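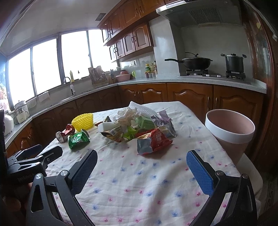

Budgeting for grippers: start with the pads

August 2020 | by Kiều Đàm

Filed under: Equipment & Planning

Georgiev buys for the Dresgate sorting project. Hand-held grippers first, arms later, maybe next year. We talked on the phone, he was between two supplier calls.

First question, how many. "Nine. I asked for more." Each one came to $403 from Arkthorpe, pads extra. And the pads are where the money goes, he says. "People price the tool and forget the rubber. We budgeted three sets per gripper. Should of been double."

Mixed pads on one tool? Fine by him. Textured black on one jaw, blue on the other, if thats what is in the drawer. "I'd sooner have it out working than waiting on a matching pair."

The work is household waste, on kitchen tables. Snack wrappers, crumpled tissue, foil bags, a carton or two, a big open container nearby. Cheap to set up. "The trash line in my budget is zero," he says. Laughs. Shipping wasn't: $913 from Ustholm, almost a quarter of the tool bill.

Advice for a first order? Spare pivot screws, get the quote in writing, ask about lead times on pads before you sign anyting. Arms he won't price yet. "Ask me after the next invoice."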